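Stalano and Vanhove: What the Licensing Agreement Means for Members of Smaller Bingo Halls

Last updated: January 6, 2021
4 min read

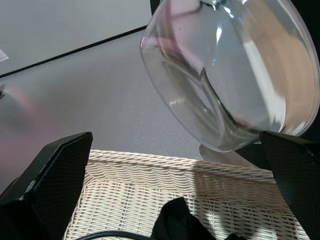
Readers of this blog will be aware that Stalano has agreed to license its catalogue of linked bingo games to Vanhove, the operator that supplies most of the independent halls in our region. I have received a number of letters on the matter and have set out my views below. They are mine alone and should not be read as the position of the Femport Players' Association, on whose rules panel I serve.

The agreement covers two things. The first is the paper and tablet version of the Stalano games, which halls may offer in their regular sessions. The second is the linked jackpot, under which players in participating halls contribute to a single prize pool. A hall may take the first without the second. This point was not well explained in the original notice, and several members understood that their hall would be obliged to join the pool. Baoshan Fu, who handles hall relations at Vanhove, has confirmed to me in writing that there is no such obligation.

I support the first part of the agreement. The games offered in our halls have changed very little over the past decade, and attendance at afternoon sessions has suffered for it. Stalano's four-corner and travelling-line games are easy to learn and do not favour players who can afford a large number of cards. At the Femport hall, where a trial was held before the agreement was signed, sessions were capped at 40 cards per player and the cap was generally respected. Stella Kombo, who called most of those sessions, reported that the pace was slower than she would have liked during the first week and satisfactory after that.

The linked jackpot is a more difficult question. A larger prize is an attraction, and it would be idle to pretend otherwise. It is also a prize that will seldom be won locally. Under the published terms, a hall must sell at least 100 cards in a session for that session to qualify. Femport can manage this on most evenings. The hall at Vivow, with 1,427 registered members on its books but a much smaller regular attendance, may not. Players there could find themselves contributing to the pool in one session and excluded from it in the next, with the contribution carried forward under a clause that I have now read several times and still consider unclear.

I put this concern to Rizal Nugroho, who negotiated on behalf of the independent halls. His reply was courteous and complete. He advised that contributions from a session that fails to qualify are held over to the hall's next qualifying session, and that they do not pass to the wider pool in the meantime. I am grateful for the explanation. I would be more grateful still to see it in the printed rules, where a player with a grievance could point to it.

Two further matters were raised by correspondents.

Khôi Đào asked whether cheques would continue to be issued for local prizes. They will. Prizes up to $200 may be paid in cash at the desk, and anything above that amount will be paid by cheque, as at present. The linked jackpot is paid by Stalano directly, and the winner will be required to show identification.

Lợi Chu asked whether the tablets would replace paper cards. The agreement does not require this. Each hall may set its own policy, and I understand that Femport intends to keep paper available at every session. I would encourage other halls to do the same. Many long-standing members prefer a dabber and a sheet of paper, and their preference ought to be honoured for as long as the printer is willing to supply the stock. I should declare an interest, having played on paper all my life and having no plans to alter the habit.

There is also the question of noise. The linked game announces a win at any participating hall over the speakers of all the others. During the trial this was set at a volume that interrupted the caller on more than one occasion. Halls are able to lower it, and the control is in the caller's settings menu under "Network". It can also be switched off between games.

The new games are expected to be available to all Vanhove halls from March. Members who wish to comment on the carry-forward clause should write to their own hall manager in the first instance, quoting clause and page, and may send a copy to me through the usual address. I will forward any that concern the printed rules to Mr. Nugroho together with my own letter.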